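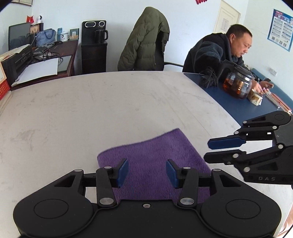
## About Terkwood

Terkwood is a shared workshop for people who build robot hardware at home and need a bench, a drill press or a second opinion. Irena Brzozowska and Eun-ji Shim opened it in March with two tables and a borrowed lathe. Membership now stands at 13.

Most current work is on Cluro, a hand-held parallel gripper for recording cloth handling: picking, folding, flattening. Jang is the logging software that goes with it. Both are built by members on their own time. A full Cluro test run is 300 grasps on the same piece of fabric, with pads inspected every 200 and pivot play measured at the end. Results go in the bench log, failures included.

Eun-ji handles linkages and machining. Irena handles firmware, wiring and the parts order, which closes on the last day of each month.

New members do 3 supervised sessions before getting a key. Bring your own hand tools - the shop set stays on the wall. Tutell, our older arm project, is no longer maintained, but the drawings are in the cabinet and may be copied.

Page updated 2021-07-10.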